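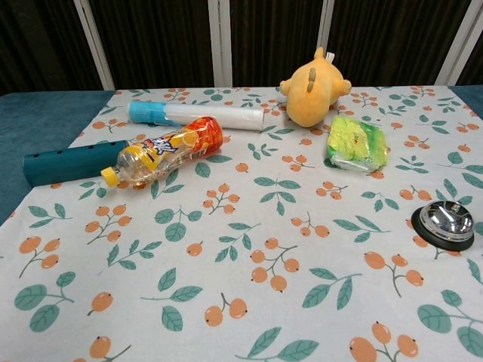 Does a printed tablecloth really need its own washing routine, or is that just something shops say? I bought mine from Layug and the label wants a cool wash, no spin and a special liquid. I'm not convinced. It's the off-white one with orange berries and teal leaves, and it lives on the table where we dump everything, drink bottles included, so it will get spilled on. Can I put it in at 40 like the rest?
Kyu-ri Ra, Leltbridge

Wenjie Liao
I'd doubt the special liquid. Ordinary colour detergent does the same job as far as I can tell, and I've never seen proof otherwise. I would take the temperature more seriously, as a pale background shows it quickly if the print bleeds. Dab a hidden corner with warm water and a white rag first. If nothing comes off after 5 minutes, try 30 – not 40 – and a slow spin. Dry it flat if you can.

Rornunach
Mine has been in at 40 for 2 years, no problem. Labels are there to cover the maker. Mine's plain blue though, so I don't know about berries.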